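Home | Projects | Reports | Gallery | Contact

Making a Fan Zine for Charity: Report on the Flurnance Winter Zine
Student project report, Media and Publishing course
13 Oct 2024

Share 7 | Comments 2

1. Background

Flurnance is an online role-playing game with a small but loyal community. Every December the game has a winter festival, and players draw, write and decorate their houses for it. Our project group decided to collect this work in a printed zine and give the profit to a food bank. I was responsible for the page layout and for the orders, so this report says more about these two parts than about the art.

We chose the name Dokuritz for the zine, after a town in the game where the festival begins. The printing was done by Fateck, a print shop which accepts small orders. The shipping table and all the messages to contributors were kept in a shared folder, and everyone in the group could edit it.

2. Call for contributors

We opened the application form on the community forum and asked for three samples from each person. Illustrators were easy to find. Writers were more difficult, and we had to extend the deadline for them. Looking back, we should have written the theme more clearly. Many applicants asked if they could use characters from the older game, Lie, and we answered the same question again and again before we finally put it in the rules.
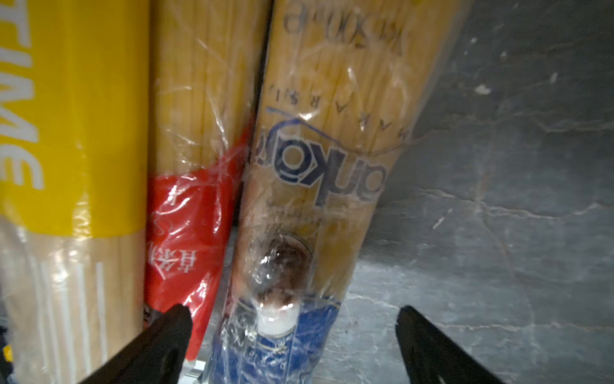
Our theme was "a warm table", so every piece had to include a meal shared by characters of the game. This gave the zine one common line, but it also made the pages similar, and after the first check we had too many cakes and soups. We asked two illustrators to change their sketches to something plainer. A pack of dried spaghetti in clear plastic is harder to draw than a cake, with all those shiny creases over the thin pale strands, and one of them made this difficulty the center of the page. It became my favorite piece in the book. The writers did not need to change much, because their meals were already simple.

3. Layout and proof

The book has 88 pages in A5 size. I placed the long stories between full-page pictures so that the reader can rest the eyes. The first proof from Fateck was too dark. Dark blue and black looked almost the same on paper, and the night pictures lost their details. We made all of these pages lighter and asked for a second proof, which cost us one more week. The second proof was good, only the page numbers were too close to the edge on the left pages – this was my mistake in the template.
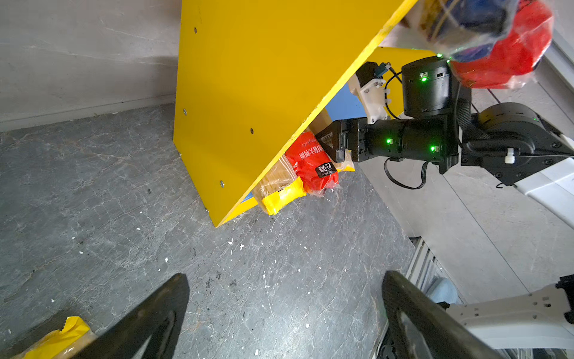 Snack packages beside a yellow shelf panel.

4. Orders and money

Preorders were open for 7 weeks. We offered two versions, a digital one and a printed one with a sticker sheet. Most of the questions by email were about postage to other countries. I had prepared only one price for all of them, and this was not correct for heavy parcels. The group agreed to pay the difference from the budget and not ask the buyers for more.

After printing, stickers, envelopes and postage, the profit was 2,189 dollars. The full amount was sent to the food bank, and we posted the receipt on the forum together with the table of costs. Some buyers wrote that they were glad to see the table, as they had bought other zines where the costs were never shown.

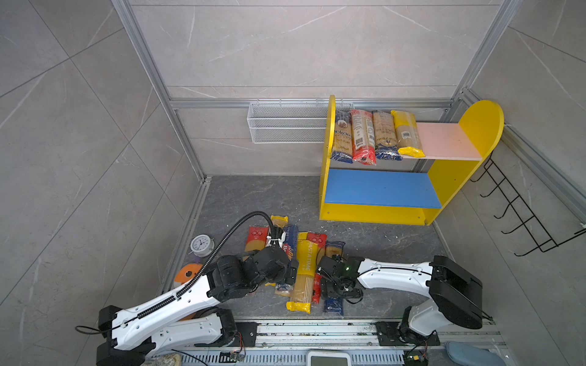
5. What I would change

I would order the proof earlier and weigh one finished parcel before opening the preorders. I would also give one person the job of answering messages – when all of us answered, some contributors got two different replies on the same day. The template with the corrected page numbers is in the shared folder, and the next group can use it.

Previous report | Next report | Back to Projects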